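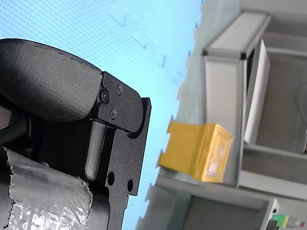
Melwood Lodge will reopen its riverside bar in January after a refit that adds 60 seats and a covered deck facing the water.

Manager Simone Bittencourt said the old bar was too small once the lodge grew to 133 beds. Sundowners will be served from 5 pm, before the evening drive.
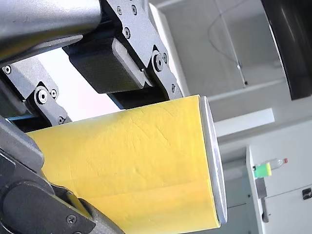 Photo: Anika Iwasaki

The drinks list has been redone by Keith Naylor, formerly of the Wellcombe, and favours local gin and ginger beer. Day visitors are welcome but must book.

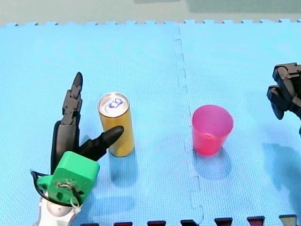

A gold-coloured can and a pink cup on a light blue mat.

The deck can be hired for private functions of up to 200 guests.
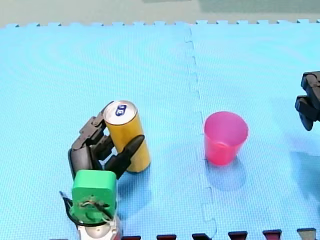 Light blue foam mat with interlocking tiles.

Bookings are open at the lodge's front desk.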